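The hand that shows the way

Poonam Bansal answers my call from a kitchen, and it is a while before she can sit down. A pot has to be moved, a door has to be closed, and somebody in the next room has to be told that the interview has started. Then she pulls a chair close and excuses herself for the noise.

"Kitchens are where I spend my days now," she says. "I studied control engineering. My mother finds this very funny."

Bansal leads the demonstration work at Lindow, a small company that teaches robot arms to do household tasks. The company does not write the movements as program code, line after line. People perform the task themselves, holding a gripper in each hand, and the recorded movements become the lessons. The project has the name Duster, after the first task they tried, wiping a shelf. They have left the shelf behind, but the name has stayed.

I wanted to speak with her because most articles on this subject are about the robot at the end of the process. I was more curious about the beginning, when there is only a person, a table and a tool that is a little too wide for the things on it.

I ask her first to describe an ordinary working day.

"We come to the home at nine, two of us usually. One performs and one keeps the list. We agree with the family which room, which table, which things may be touched. Then we begin, and the first hour is always bad. Your hands are too clever in the morning. You want to do it in the human way."

What is the human way?

"You take a spoon and you turn it inside your fingers without thinking. The gripper cannot turn a spoon inside itself. It has two pads, they come together, they go apart. So if you want the spoon the other way around, you must put it down and take it again, or use the second hand. A person who is new will twist the wrist until it hurts. After a few days they learn to plan the grasp before they touch."

She holds up her own hand to the camera and presses the thumb against the other four fingers, held flat. This is how she explains it to new people, she says, and she makes them eat lunch like that once. Rice is difficult. Bread is possible.

Before Duster, Lindow worked with remote control. The operator sat at a desk with two handles, and an arm in another room followed. Bansal did this for more than a year and she does not speak badly of it. The method has one big advantage, she explains: everything that is recorded is something the arm has really done. If the elbow cannot reach the back of the table, the operator discovers it at once.

"But you do not feel the object. You look at a screen and you guess. I have closed the gripper on a paper cup and only understood from the sound. And you are slow. In one afternoon by remote control I made maybe a fifth of what I make now by hand. Also, you can't carry that arm up to the third floor of a building with no elevator. I have asked."

With the hand-held grippers, the whole equipment goes into two bags. The weak point is different. A person can walk around the table, lean, stand on the toes, and the arm that must later repeat the movement is fixed to a base. So the team keeps strict rules for the body. The feet stay in one place during a recording. The shoulders stay facing the table. If the performer has to lean, the recording is marked, and later somebody checks whether an arm could follow.

That somebody is Gøran Strömberg, who joined our conversation in the second half. He receives the recordings at the office and decides what is kept. He is a quiet man and he thinks a few seconds before each answer.

"I throw away a lot," he says. "In September we had 2,000 demonstrations for the table tasks. After my check we had 1,630."

I ask what happened to the others. He counts the largest group as hesitation. The hand goes toward the object, stops in the air, and then continues. For a human viewer this means nothing. For the system that learns, a stop in the air is also a lesson, and afterward the robot may stop in the air at the same place, for no reason that it could explain.

"We had an arm that made a small pause before every cup," Strömberg says. "Very polite. It was from one performer, who always looked at Poonam before he grasped, to see if it was right."

Bansal laughs at this. "He was a good boy. I had to go and stand behind him."

The other large group is fast work. When people become skilled, they start to move two things at the same time, and they let go a little too early because they know the object will stand. Strömberg prefers the performers in their second week. In the first week they are afraid, and after a month they are showing off, he says.

I was surprised to hear how much of the discussion is about tablecloths. A bare table is a simple surface, and much of the early training material in the company had bare tables in it. The arm learned them well. When it was placed in front of a cloth for the first time, it came down to pick up a lid, caught a fold between the pads, and moved the cloth, the lid and a glass together toward the edge.

"In a real home there is a cloth," says Bansal. "There are flowers printed on it. There are wrinkles. The people who live there do not iron it for us, and we don't ask. We tell the performers, do not make it smooth before you start. This is very hard for some of them! Their hands want to make it smooth."

The same goes for everything that stands along the wall or hangs from it. Bottles, bags, a strainer, gloves: all of it stays. Strömberg wants the background to be full, so the system must learn which part of what it sees belongs to the task. He once received 200 recordings from a kitchen where the performers had cleaned up first, out of kindness to the family. They were correct in every movement and he used only six of them.

Was this not a painful decision?

He thinks. "For them, yes."

I ask how a task is chosen. Bansal says that they start from what the person in the house does without noticing, and she gives the utensil holder as her favorite. Taking a ladle out looks like nothing. But the handles lean on each other, the long ones hide the short ones, and when you pull one, the others want to come along. With two grippers you can hold the container by its side with the left and lift with the right. If you show it with one hand only, the learner has to find its own way to keep the container standing, and usually it does not find one.

"So we show it with two," she says. "And we show it also when it goes wrong. This was a long quarrel between us."

The quarrel, they both agree, lasted most of the summer. Strömberg wanted only clean examples. Bansal wanted mistakes with their repair: the ladle slips, the hand opens, goes back, takes it lower. Her argument was that a learner who has seen only success does not know what to do in the second after a failure. They tested it on an arm at the office, named Yadav by somebody who has since left the company, and the set with the repairs included gave the better result. Strömberg changed his checking rules. A mistake may now stay in, provided that the performer corrects it without stopping and that the list says so.

"I was wrong in this," he says. "But I was right about the hesitation."

Not all of the work is interesting, and Bansal does not pretend that it is. The wrists get tired first, then the back. The grippers have to be checked against each other at the start and after every break. Some objects make trouble for the cameras, and she has a strong dislike for clear plastic – bags, jugs, lids, all of it. For several months a partner company, Zidmont, has been helping with these objects, and she expects to say more about it next year.

I ask about the families. What do they think when two people come in and lift the same spoon all morning?

"In the beginning they stay in the room and watch. They offer tea. After one hour they go away, because it's very boring. Then sometimes a grandmother comes back and corrects us." She smiles. "One lady told me I was putting the lid on wrong, that it has a side. She was right, it had a side. We started again from zero."

Does she believe that the arm will do it as well as the grandmother?

Bansal looks to Strömberg, although he is only a second window on the screen. He shakes his head slightly.

"It will do it as well as me with the grippers," she says. "That is the limit of the method, for now. It can't be better than what I show. So I try to show it well, and when I am tired I stop, because it would learn this also."

She looks at the clock on her wall. There are still two hours of light in the kitchen and she would like to use them. The pot has to be moved back.

The interview was held by video call and has been shortened. Published 19 Dec 2025.

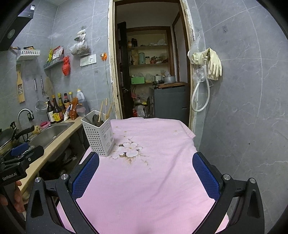 Reading time: 7 minutes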